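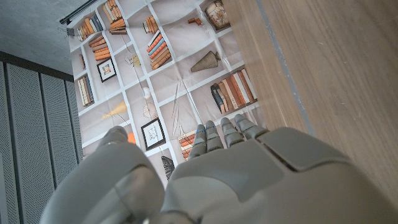 Re-taring the hand on the Hinojosa rig

Sat 7 October

The left hand had been drifting for most of the week. The index finger stopped short when asked to close and the thumb went a little too far, so a pinch that should have met at the pads met somewhere along the side. Carleen blamed the new driver. I blamed the tendons, and we were both partly wrong.

First, power off at the forearm and leave it for 3 minutes. The board holds a charge and will twitch a finger if you unplug the wrist connector too soon. Then back off the two screws at the heel and slide the upper plate towards the wrist. Don't lift it from the seam with a screwdriver. Someone did that in February and the housing still carries the mark.

The thumb tendon was slack by eye. I took it up a quarter turn at a time until the joint came back to its stop without a push. The index tendon was fine. Its encoder magnet had worked loose and was turning a few degrees on the shaft, so the reading changed each time the finger hit something hard. Cleaned it, glued it, left it overnight.

Taring is done with the hand open and the palm up, nothing touching the fingers. Open means resting against the back stops, with whatever slight bend that leaves. Run the zero routine, then read the raw counts. Ours should sit near 2040 on every finger. The index had been giving 46 counts under that and now gives 3 under, which I can live with.

Also worth doing while the plate is off:

Check the wrist camera bracket. If it has shifted, the fingers land in a different part of the view and the old calibration is no use.
Wipe out the thumb pivot. Fibres off the backdrop cloth get in there.
Look at the cable where it passes the wrist. Kiyoshi wants a longer loop and I think he's right.

After closing up I ran 17 pinch cycles on the foam block and the pads met each time. The grip force still reads high on the outermost finger. I've left that alone until the spare sensor comes from Plenell, and put a note on the controller so Boonmee doesn't try to correct it in software.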